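멘담스카 생활문화관
상설 갤러리 / 식탁과 부엌의 물건들

생활용품 기록 사업 「그루닉」 사진 모음
게시일: 2020-12-09
작성: 멘담스카 생활문화관 자료정리실

멘담스카 생활문화관은 일상에서 널리 쓰이는 부엌 용품을 정리하고 그 형태와 쓰임을 기록하는 사업 「그루닉」을 진행하고 있습니다. 본 사업은 마인들리 재단의 지원을 받아 수행되며, 현재까지 등록된 자료는 3,704점입니다. 이 가운데 밥을 짓고 담아 내는 일과 관련된 품목은 올해 10월에 분류 체계를 새로 정비하였고, 그 결과에 맞추어 갤러리의 구성도 일부 변경하였습니다.

이번 갤러리의 주제는 ‘밥솥과 접시’입니다. 밥솥은 한 가정의 부엌에서 오랫동안 같은 자리를 지키는 물건이며, 접시는 하루에도 여러 차례 꺼내고 씻고 다시 포개어 두는 물건입니다. 크기와 무게, 다루는 방식이 서로 다른 두 품목을 같은 바닥 위에 놓으면 각각의 비례와 색이 한층 분명하게 드러납니다. 과일은 식탁의 구성에서 색의 중심을 잡아 주는 요소로 함께 다루었습니다.

배치면의 바탕은 갈색 크라프트지이며, 그 위에 파란색 계열의 테이프로 구획을 나누었습니다. 무늬가 있는 식탁보나 광택이 강한 상판은 흰색 및 연한 색 용품의 윤곽을 흐리게 하므로, 자료정리실에서는 무늬 없는 종이 바탕을 권장하고 있습니다.
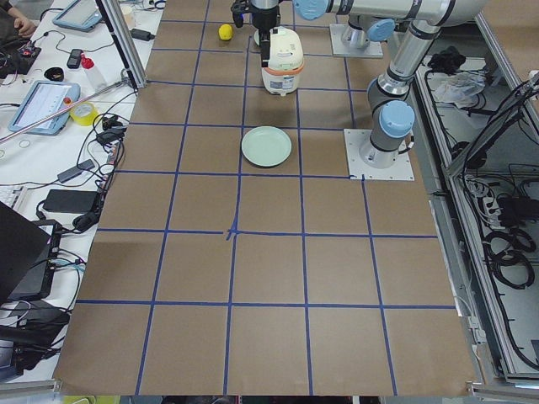
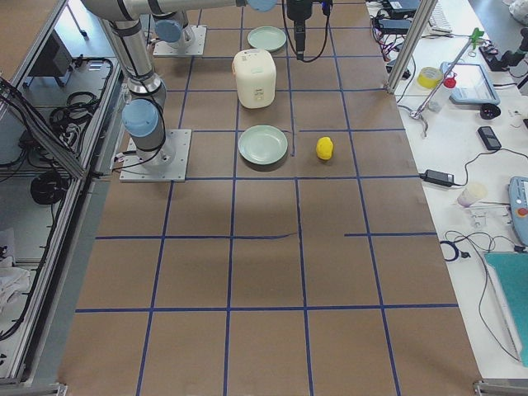 크라프트지 구획 위의 흰색 계열 밥솥, 연녹색 둥근 접시, 레몬. 첫째 사진에서는 밥솥이 종이 면에서 살짝 들려 있고, 둘째 사진에서는 밥솥 앞뒤로 접시가 하나씩 놓여 있다.

품목 해설

밥솥
첫째 사진의 밥솥은 흰색 몸체의 아랫부분에 주황색 띠가 둘려 있으며, 앞면에 작은 라벨이 있습니다. 둘째 사진에서는 모서리가 둥글게 처리된 상자형의 윤곽을 살펴볼 수 있습니다. 상자형 밥솥은 벽이나 선반 모서리에 붙여 두기 쉬워 좁은 조리대에서 선호되는 형태입니다. 본관의 분류에서는 ‘취사 용기’ 항목에 속하며, 해당 항목에는 현재 38점이 등록되어 있습니다.

접시
연녹색의 둥근 접시입니다. 첫째 사진의 접시에서는 가장자리가 도드라진 형태를 볼 수 있습니다. 이러한 접시는 국물이 조금 있는 반찬이나 손질한 과일을 담기에 적당합니다. 연한 녹색은 흰밥, 나물, 과일 등과 두루 어울리며, 흰색 용품과 나란히 놓았을 때에도 차분한 인상을 줍니다. 본관에서는 접시류를 지름이 아닌 깊이와 가장자리의 형태에 따라 구분합니다.

레몬
과일은 소장 자료에 해당하지 않으나, 식탁 구성의 참고 품목으로 기록합니다. 첫째 사진에서는 노란 레몬이 위쪽 구획 안에 놓여 있어 접시의 연녹색과 대비를 이룹니다. 둘째 사진에서는 짧은 세로 테이프 바로 곁에 레몬이 보입니다.

용품 취급 안내

가정에서 부엌 용품을 정리하고 사진으로 남기고자 하는 분들을 위하여 본관의 기준을 간략히 안내합니다.

밥솥은 전원선을 분리하고 내부를 완전히 건조한 뒤 옮깁니다. 뚜껑이 열리지 않도록 잠금 상태를 확인하고, 내솥은 필요한 경우 따로 꺼내어 보관합니다. 몸체의 띠나 라벨 주변은 부드러운 천으로 닦고 세정제를 직접 분사하지 않습니다.

접시는 포갤 때 사이에 얇은 종이를 끼우며, 한 번에 6장을 넘겨 쌓지 않습니다. 바닥에 놓을 때에는 가장자리부터 천천히 내려놓습니다.

바탕 종이는 주름이 없는 것을 사용합니다. 구획용 테이프는 겹쳐 붙인 부분이 들뜨기 쉬우므로 작업 전에 눌러 주고, 오래 붙여 둔 테이프는 종이가 찢기지 않도록 낮은 각도로 떼어 냅니다.

관련 자료

「그루닉」 사업의 품목별 목록은 자료 검색 시스템 ‘레마’에서 열람할 수 있습니다. 검색어로 ‘취사 용기’ 또는 ‘접시류’를 입력하시면 해당 항목의 등록 정보와 해설을 함께 확인하실 수 있습니다. 단체 열람은 희망일 5일 전까지 신청하여 주시기 바랍니다.

가정에서 사용하던 부엌 용품의 기증을 희망하시는 경우에는 품목명과 사용 시기, 보관 상태를 기재하여 자료정리실로 문의하여 주십시오. 접수된 품목은 내부 검토를 거쳐 등록 여부를 개별적으로 안내해 드립니다.

갤러리의 사진과 해설은 교육 및 연구 목적에 한하여 출처를 밝히고 이용할 수 있습니다. 영리 목적의 이용은 사전에 서면으로 협의하여야 합니다.

이전 갤러리: 주전자와 찻잔
다음 갤러리: 도마와 칼꽂이
목록으로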